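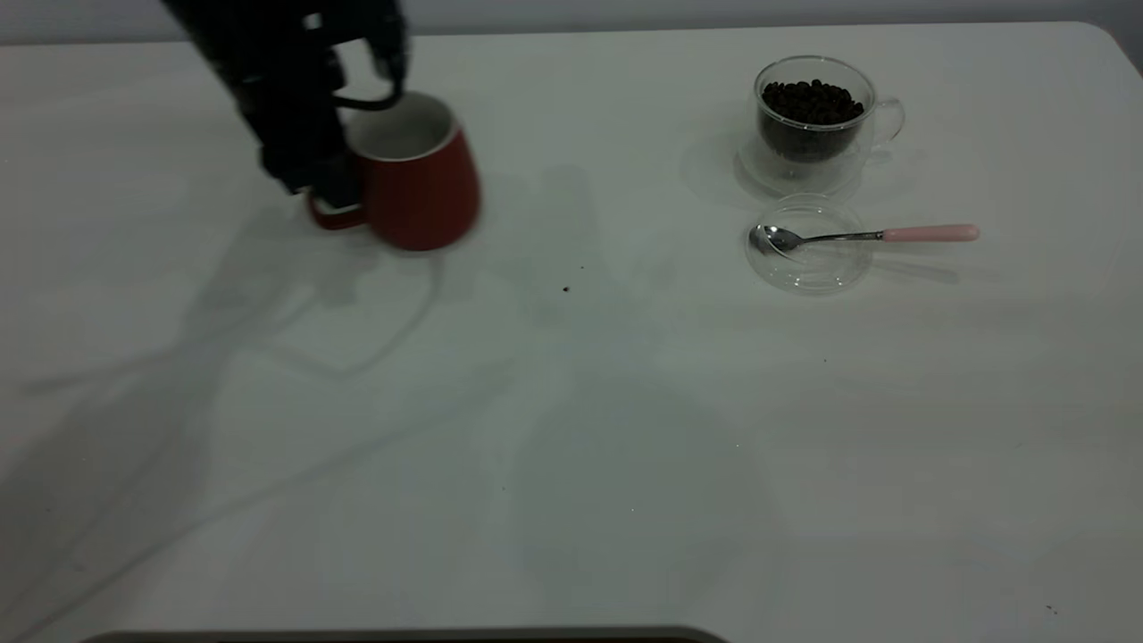
Ticket: cup handling cell, grip width warning on red mug
Status: open, waiting on rule change
Product: Roren arm controller, Plelline task runner
Priority: normal

Reported
The runner logs a grip width warning when the gripper closes on the red mug near the handle. The task continues after the warning. House rule 5 says a warning during contact counts as a stop, so the run should have ended. It did not. Log line 229 has the first one.

Checked so far
Gripper force limit is set to 60 percent, same as the Goel cell.
Controller and runner both restarted. Same warning on the next run.
The width table has one entry per cup, measured at the body. There is no entry for a grip close to the handle.
The stop rule is loaded but only covers force warnings. Width warnings go to the log and nowhere else.

Layout check
Compared the table against the setup sheet before the next run. Mug on the left with the handle pointing left, glass cup of beans back right on its saucer, spoon across the clear glass piece in front of it. Matches the sheet. There are a few dark specks on the white top. The sheet says wipe before every run, so please do that and note it in the log.

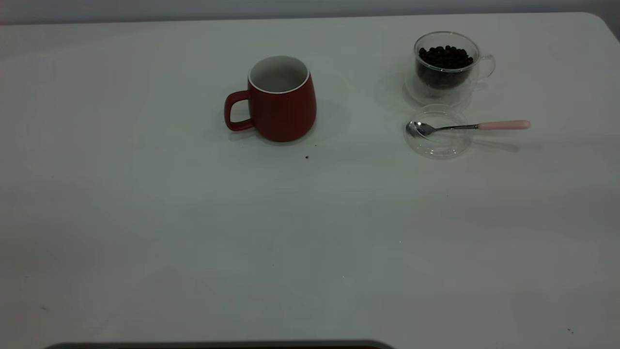
Proposed change
1. Treat width warnings during contact as a stop, same as force.
2. Add a second width entry for the mug at the handle side.
3. Keep arm speed at 200 mm/s near glass until both are in.

Update, 3:40 pm
Item 1 is in the Zorano test branch. Items 2 and 3 not started. Do not close this ticket on item 1 alone.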